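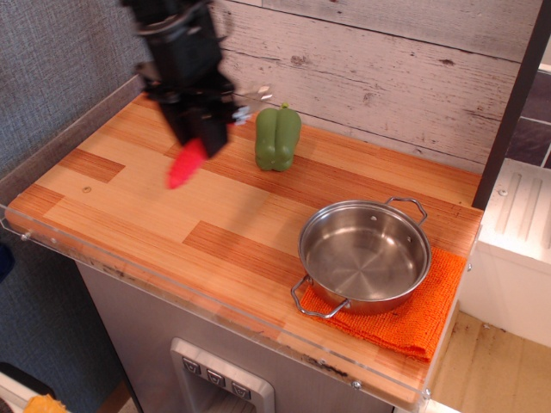

Can a machine put the kitchen straight after supper yet? Some of it, slowly, and only in a kitchen it has met before.

Features > Home & Work > Machines

I have been waiting for a robot to do my dishes since I was tall enough to reach the sink, and so I went to see the people at Pallden with more hope than a grown reporter should probably admit to. They were kind about it. They gave me coffee and a stool (a good stool!) and let me watch for most of an August morning while an arm practiced the sort of thing I do half asleep.

Much of the practice goes on at toy kitchens, with a pot, a towel, a green pepper, that kind of thing. A small counter is easier to reach across, and a dropped vegetable is no great loss. The lesson that morning was putting a pepper into a pot. Over 264 tries the arm managed it more than 18 times in every 20, and I caught myself cheering under my breath for the misses as well.

Towels are another story. A pepper keeps its shape when you pick it up, but a towel is a new object every time you touch it, and the folding program, called Rivalitz, needed six minutes for a hand towel that my grandmother would have finished while telling you about her knees. The engineers were frank that it had been two minutes slower in the spring, and they were proud of that, and I think they should be.

Shop floors are further along. At Fitunska, where they pack faucet parts, two arms sort fittings into trays all day long -- same bench, same light, same parts -- and the crew there has mostly stopped looking up at them. Onyshchenko, a commercial laundry across the river, tried an arm on pillowcases and went back to people by lunchtime, though they mean to try again next year.

My own sink was full when I got home. I ran the hot water, rolled up my sleeves and started with the pots.

Search features Enter keyword Go

Contact the editors | Copyright, all rights reserved | Back to top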